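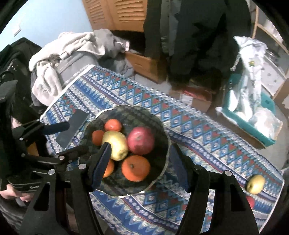 Setting dye in printed table cloths
Porcombe_W: Cold soak first, then a 50 degree wash, is what I'd use for a printed cotton. Salt does nothing for pigment prints. The risk is dark red running into pale areas, and on a cloth like mine, with dark red edging beside white flower dots, any bleed shows at once.

utia25: Disagree on 50. Most pigment prints lose binder above 30 - the colour doesn't run, it rubs off. Different fault, different cure.

Wai-kit Yuen: Both happen. Rub a damp white rag on the hem for a minute. Colour on the rag means keep it cool and wash it alone.

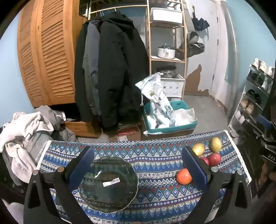 hyun3070: How long should the cold soak be?
Porcombe_W: Six hours, with one change of water halfway.

utia25: Far too long for cotton with a trim. The trim shrinks at a different rate and the edge puckers. I stop at one hour.

Porcombe_W: Shrinkage comes from heat and spin speed. I've had no puckering at 6 hours.

Faustino Magaña: Line dry in shade, iron on the back. Still undecided on the soak.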